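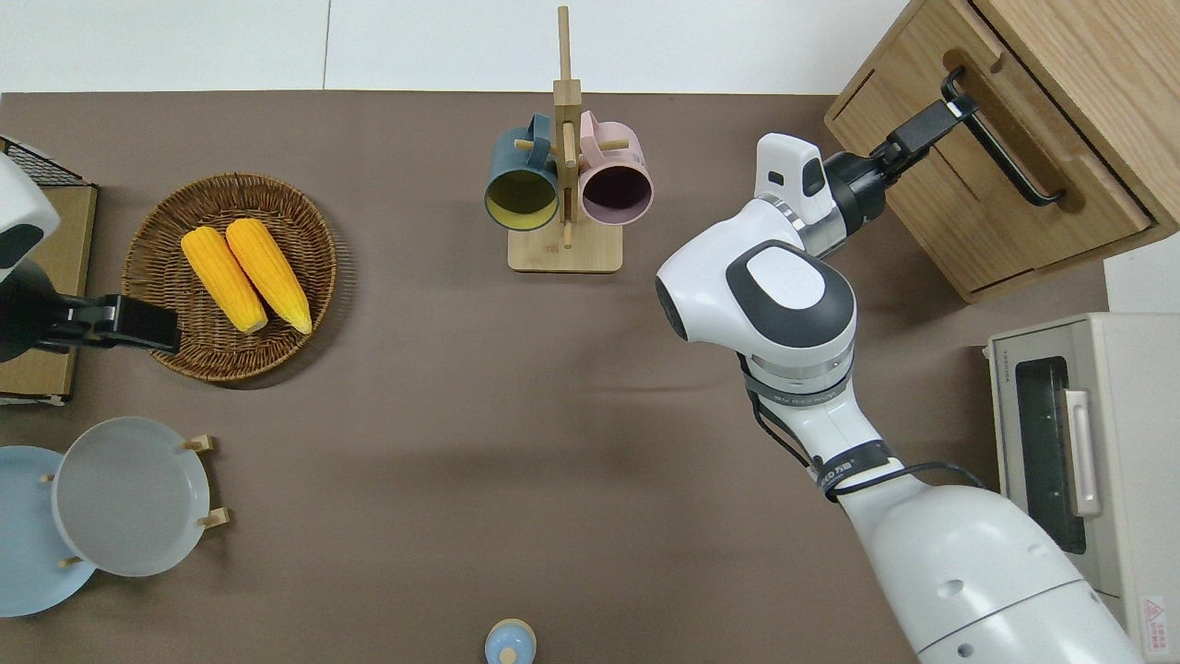 Recording for the second season of Gikutik, our serial audio drama, is now past the halfway point. The first four episodes are fully voiced and two of those have a finished mix. We are still behind on sound effects. Most of what is left is household sound for the kitchen episodes, and we want to record it ourselves and stop using library clips, which listeners said all sounded alike in season one. The script calls for a drawer in nearly every kitchen scene, and the light wood one with the long black bar handle is the one we have settled on. The toaster oven is on the list too, for the door and the tray. Zsófia Szalai has the full list and is working through it in script order.

Scripts

All eight scripts are written. The complete set runs to 121 pages, which is longer than we told Wirwood in the application. Andor Somogyi cut the subplot about the ferry timetable from episodes 5 and 6, and we think the story is clearer without it. Episode 7 still has a long phone call in the middle that did not work at the table read. Two characters have similar voices and no one at the read could follow who was talking. Andor is rewriting it as a face-to-face scene with a third character present. The other scripts are locked except for small line changes.

The listener-submitted episode you asked about is episode 4. We received more ideas than we expected, and reading them took most of February. The one we chose is set at a closed swimming pool in Andbridge and uses only three of the regular characters. The writer has signed the release form and has been paid the agreed fee. We sent a short reply to everyone else who submitted. A few people asked for detailed notes and we had to tell them we did not have the hours for that. If we do this again, the submission page should say so up front.

Cast

Orsolya Szalai has taken over the part of the harbor clerk. The actor from season one moved away and the remote setup gave us too much echo. We recorded Orsolya's scenes for episodes 1 to 3 in March and she has matched the earlier performance well enough that we are leaving the change unmentioned in the story. The rest of the main cast is the same. We still need one older male voice for episode 8, about a page of dialogue.

Sound and mixing

Episodes 1 and 2 are mixed and have been sent to you as private links on Casado. Please listen with headphones if you can, as the rain in the second half of episode 2 is louder on one side than we want and we would like a second opinion. Episode 3 has dialogue edited and music placed but no effects. Episode 4 has a rough dialogue edit only.

For drawer sounds we need a slow open, a fast open, a slam, and one where something slides around inside. The last is for the scene in episode 3 where Marta finds the ticket. A microphone placed inside picked up too much rumble, so Zsófia is now recording from above with the drawer most of the way out.

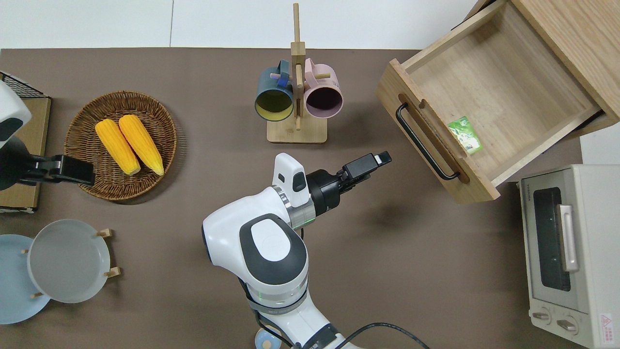 Drawer pulled open, with a small green card inside.

Audience

The season one finale has reached 2,020 downloads. The trailer for season two went up in April and passed 100 downloads on its first day, which is slow compared with the last trailer. We posted it late in the evening and did not send the newsletter until the following week. For the launch, the newsletter will go out the same morning.

Transcripts for all of season one are now online. We had promised these for the end of the winter and they were a month late. Bronisława Bednarek proofread them and fixed a number of place names that had been spelled differently from one episode to the next. The same spelling list is being used for the new season.

Budget

Spending is within the approved total. Studio hire is over its line because of the extra sessions with Orsolya, and music is under because the composer reused themes from last season. We ask permission to move the unspent music money to studio hire. Kirstin Urquhart has sent the revised budget sheet and copies of the receipts separately.

Next period

Record episodes 5 and 6.
Finish the rewrite of episode 7 and hold a second table read.
Cast the remaining part in episode 8.
Complete effects for episodes 3 and 4 and send both mixes for comment.
Agree on a launch date with Wirwood. We would prefer September, but could manage late August if episode 7 is ready to record by the end of June.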